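Section 4: Component identification and handling

The group opened a desktop tower on the workbench to study its layout. With the side panel off, the memory slots, graphics card and power supply could be reached without moving the drive cage. Each part was recorded under its own label before the processor stage began. Members agreed that a processor should be held by its sides, clear of the contacts in the socket. 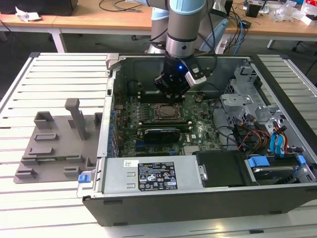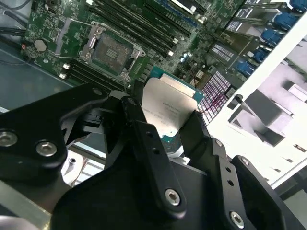
*Report prepared by Leidy Rivadeneyra and Toon Coppens*
*Submitted 3 Sep 2020*

The colour of cables was not treated as a reliable guide to their function. The parts list is attached as Appendix 2.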